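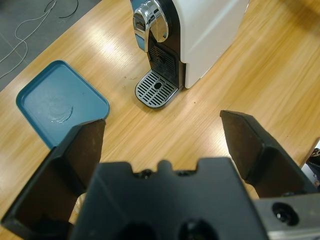
An afternoon at the Takik open lab

I went on a Thursday in October with low expectations and a notebook. Takik makes software for robot arms, and twice a year it lets customers and the merely curious walk round the workshop. I fall somewhere between the two. We run a small packing line and have been sold "smart" robots before, so I wanted to see what happens when the person giving the demo stops talking.

The coffee machine bench

Most visitors headed for the coffee bench, and so did I. The task is simple to say: look at the table, work out where the machine is, plan a path to its chrome lever, and move the lever without dragging the machine along with it. The view comes from a small camera at the wrist, so the gripper's own black fingers fill a good part of the lower half of what the software gets to work with. On the screen beside the bench you could watch it trying to make sense of the rest.

I thought the choice of object was fair. A curved chrome lever is a nasty thing for a camera. It reflects the room, and the wooden table had a patch of glare on it as well, between the machine and a shallow blue tray. The perception module, which they call Evier, draws a coloured outline round each thing it thinks it has found. It had the white side of the machine straight away. The lever outline flickered, settled, and flickered again when somebody in a pale shirt leaned in. I asked whether that had been tuned for this room's lights. The answer was "partly", and I wrote that down.

They ran it 15 times while I stood there. I kept a tally, as I always do. It missed the lever on 2 of them and stopped politely both times with a message on the screen. I would sooner have a robot that stops than one that guesses, so credit for that. But the machine was put back in much the same spot every time. When I asked for it to be turned to face the wall, we were told there would be time at the end. There wasn't.

Planning

The planner is called Stanciu and it is the part I liked best. It shows its candidate paths as thin lines before the arm moves, with a reason beside each one it throws away: too close to the table, wrist would twist too far, finger would touch the drip tray. You can click on a rejected path and see the point where it failed. Our current supplier gives us an error number and a phone line.

My doubt is speed. The planner took 5 seconds before every approach, and the arm sat still while it thought. For a demo that's fine. On a line with boxes coming through, it is a queue. The engineer said a faster mode exists and skips some of the checks. I asked which checks. We moved on to the next bench fairly soon after that.

The tooling talk

At two o'clock there was a talk on Drustoder, which is their tool for recording runs and playing them back. You pick a run, drag along a timeline and see the camera view, the joint positions and the force at the fingers side by side. Searching worked well. Somebody asked for every run in which the fingers met more force than planned and the list came up at once.

Then came a slide claiming 100 per cent repeatability. I put my hand up. It referred to playback, meaning the same recorded data gives the same result on screen each time. That is useful for finding bugs, but the slide didn't say so, and I doubt I was the only one who had read it the other way.

What I came home with

I've asked for a trial licence for the planner and the recording tool. I haven't asked for Evier, and won't until I've seen it cope with an object that has been moved between runs, under our lights, which are worse than theirs.

Parking is behind the building and the signs are poor, so follow the loading bay arrows. Lunch was sandwiches. The next open lab is in spring, and they say the coffee bench will be back with visitors allowed to place the machine where they like. I've put my name down for an early slot.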